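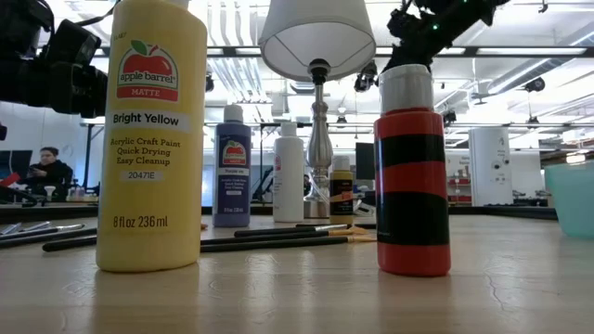
How should leftover acrylic craft paint be disposed of?

Use up or give away whatever can still be spread, dry out the remainder, and place the hardened paint in the general rubbish. Liquid paint must not be poured into a sink, gutter or garden bed.

The following procedure applies to all studios and classrooms at the Lurnton Community Arts Centre.

Drying small amounts
Line a shallow tray with newspaper and spread the paint in a thin layer. Leave the tray in the ventilated store until the paint is firm throughout. Thick layers form a skin and stay soft underneath — stir these once a day. Quantities over 300 ml should be mixed with clay cat litter before drying.

Washing brushes and palettes
Wipe off as much paint as possible with a rag before any water is used. Rinse in the first bucket, then in the second. Do not rinse under a running tap. Allow the buckets to stand overnight, pour the clearer water through a paper filter into the laundry trough, and dry the sludge as described earlier.

Empty bottles
Squeeze out the last of the colour, leave the cap off for 6 days and check that the residue has set. Council recycling rules differ for plastic containers that have held paint, so tutors should consult the notice in the Khattak Room before using the yellow-lidded bin.

Solvent-based paints, varnishes and aerosols are not covered by this procedure. They are to be labelled and taken to Zeeshan Bangash at the store counter, which is open until 4 pm during term and closed throughout January.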